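Teltby hand-held demonstrations: frequently asked questions
Last updated January 12, 2025

These are the questions we get most from people who have signed up to record demonstrations, and from the labs that receive the recordings. If yours is missing, write to Hòa Hứa at the Teltby desk.

What is a demonstration?
One person doing one task once, from start to finish, with a gripper in each hand. The grippers have the same fingers as the ones on the Huden arm, so the arm can later be trained on the movements.

Do I need to know anything about robots?
No. You need two working hands, flat shoes and a bit of patience. The first session is practice and none of it is kept.

Why use hand-held grippers when you have remote control?
We use both. Remote control goes through the Skurkar station and gives us the exact joint positions of the arm, but it is slow and most people need several sessions before they can open a door with it. Hand-held grippers are quicker to learn and can be taken to where the furniture is. Tasks that need a firm pull are still done at the station.

How long is a session?
Up to 46 demonstrations, with a break whenever you ask for one. Tell the session lead before you put the grippers down, or the recording carries on.

What are the cubes with the black and white patterns?
Markers. The software uses them to work out where each gripper is and which way it is turned. Keep sleeves and hair away from them. If a cube gets knocked, stop and say so. A cube that has shifted by a few millimetres spoils everything recorded after it.

Which tasks are being recorded at the moment?
Opening and closing lockers, drawers and cupboard doors. Folding cloths starts in March, and the sign-up list for that is separate.

How should I open a locker door?
Bring one gripper tip to the free edge of the door, get it behind the edge, and draw the door towards you. Step back as it swings. Keep the other gripper in view but out of the way. Don't hook the door with your wrist or push it with your knee, even when that would be easier. The arm has neither.

Do I have to turn the keys?
Not for the locker task. Doors are unlocked before you begin. Leave any keys in the locks and try not to catch them with the grippers. Key turning is a task of its own and is only done at the Skurkar station for now.

What does a locker demonstration look like from the wearer's side?

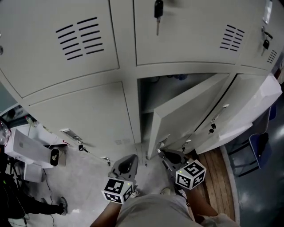

Locker task, lower row: one door open, right gripper at the gap near its lower edge.

I made a mistake halfway through. Should I start again?
If you missed the edge and tried again, carry on. Second attempts are useful and we keep them. If you dropped a gripper or did the wrong door, say "scrap" out loud and go back to the start position. Salim Rweyemamu checks every recording and removes the scrapped ones by hand.

Can other people be in the room?
Yes, so long as they stay out of reach of the doors and don't help. Anyone who may be recorded has to sign the form first.

Is sound recorded?
Yes, at low quality, so that we can hear "scrap". It is deleted once the recording has been checked.

How many demonstrations does a task need?
It depends on the task. The locker set stands at 381 recordings, of which 242 have passed checking. The rest are waiting or were scrapped. We also want more left-handed people.

What happens to my recordings?
They are stored on the Mfinanga server under a number, without your name. You can ask for yours to be removed until the set is released. Quote the number on your session slip.

Can I bring my own grippers?
Only if they are version 2 and have been calibrated here. Version 1 fingers are shorter and the recordings can't be mixed.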